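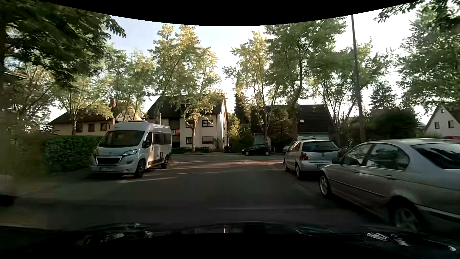
A Peugeot camper van parked on a residential street.

Stindemdale council wants to charge residents for parking outside their own homes, and most of the people I know are against it. I am for it, though I own a car and will have to pay like everyone else.

The plan was set out in March. A first permit would cost 148 pounds a year, a second one more, and anything longer than a normal family car would pay a higher rate. The leaflet that came through our doors gave most of its space to how to pay and very little to why we should.

A parking space on a public street is public land. We have got used to treating the bit of kerb by our front gate as part of the house, and we get cross when a stranger leaves a car there. The stranger has as much right to it as we do. If I wanted to keep a shed on the road, or a skip, I would need permission and would be charged for it. I keep a car there for most of the week without moving it and pay nothing for the space.

People say they already pay road tax. What they pay is a tax on the vehicle, and it is the same whether the car sleeps in a garage or on the street. My neighbour across the way gave up his car three years ago. His council tax helps to mend the surface my car stands on, and he gets no use from it apart from the odd delivery.

Gerardo Lagman, who wrote to this site last month, made the best case on the other side. He drives to night shifts at the Kasex warehouse, where there is no bus at the hour he finishes, and he says a flat charge hits him harder than it hits a household with two good wages. I think he is right about that.

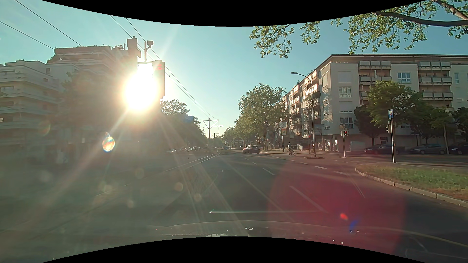 The answer is to set the price by income, or to give shift workers a cheaper permit, and the council should have put that in the plan from the start. It is a poor reason to leave the whole thing as it is. Many of the lowest paid people in the town have no car at all, and free parking does nothing for them.

I would also want to know where the money goes. The leaflet speaks of "local transport improvements", and that could mean anything. The evening bus to Sodeck was cut to one an hour and the pavement on Siliņa Road has been patched so often that pushchairs have to go in the gutter. Name those two jobs, put a date on each and print the accounts every year. I would pay for that without much grumbling.

The council is taking comments until 2nd May. More than 1000 have come in already, and I expect most of them say no. Mine says yes, with a lower rate for people like Mr Lagman and a proper bus in the evening.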